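Dukby Cuticle Oil Notes

A small data card for a set of hand care diaries, kept by Yvette Lapointe and Hilde Desmet. Last edited 2022-03-03.

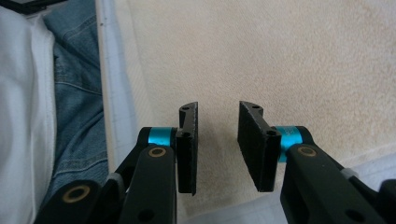 2 min read

What's in it: diaries from 18 people who used a plain jojoba oil on their cuticles every night for 46 days. Each row holds one person's entry for one day, with nearly 2,000 words of free comments in a separate text file.

Columns: person, day, oil used (yes/no), dryness (1 to 5), peeling (1 to 5), polish worn.

Dryness is self-rated, so one person's 3 may be another's 4. Compare people with themselves.

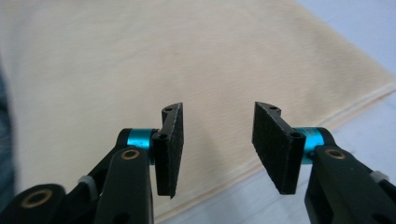
Peeling was scored on the worst nail only – usually a thumb. Blank cells mean a skipped day. Please don't fill them with zeros.

Known problems: four people changed hand soap partway through, and gel polish is logged the same way as regular polish.

Corrections go to Sheldon Boychuk.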